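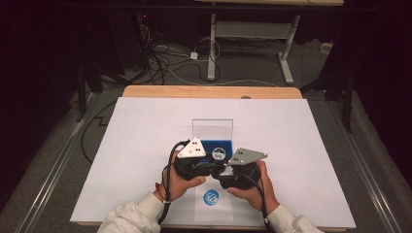 Attachment 1: glass piece, clear holder, blue foam, on the white board

Ticket 2292
Product: Pretero clear display holder with foam insert
Opened by: Jade Clegg
Subject: Glass piece won't sit straight in the foam

Hi there! I have your Pretero holder (the clear box kind with the blue foam in the bottom) and I'm trying to get a little glass piece to sit in it properly. It's pretty much round, so I figured it would drop right in and stay put. Nope. It goes in, looks great for a minute, and then it leans toward one side like it's trying to see out of the box. I've had this thing since Sunday and I've probably reseated it more times than I've looked at it.

What I tried before writing in:

Took the foam out, flipped it over, put it back. Worse! The opening seems to be cut on one face only, so upside down the glass just perches on top.

Pushed the foam down harder on all four corners. That helped a bit, but one corner creeps back up overnight.

Wiped the glass and the inside of the holder with a dry cloth. No change, except now I can see every fingerprint I add afterward.

Checked the table. I work on a big white board laid over a wooden table, and I wondered if the board had warped. I put a level on it in both directions and the bubble was dead center, so I don't think it's that.

One more thing, and it may be a separate question. I want the holder to end up over the round blue mark on the translucent sheet, and with the foam being solid blue I can't see down through it to line things up. Is there a trick to that?

Jade

Reply from Plilard Support

Hi Jade, thanks for going through all that. Could you take the foam out and look at the underside edges? The Pretero inserts are cut a touch oversized so they grip the walls, and sometimes one edge folds under when it's pushed in from the top. That would lift a corner just like you describe. Slide it in tilted, long edge first, then let the other side down.

For the lining up, most people put light pencil marks on the board at the corners of the holder and work to those.

Jade again

OK so the edge WAS folded under. Only a sliver, on the side that kept creeping up, and I'd never have spotted it without pulling the foam all the way out. I left it under a couple of cookbooks to flatten (about 2 hours) and put it back in tilted like you said. Glass went in level on the second try. I'm leaving it alone until tomorrow to see if it holds.

The pencil idea is fine by me, I already have faint lines all over that board so a few more won't hurt.

Jade, next morning

Still level! You can close this. I would love it if the folded edge thing went on the little card in the box, though. Also, do you sell spare foam by itself? I checked the Colombo store page and could only find the complete holder.

Status: Solved
Note: spare foam question passed to sales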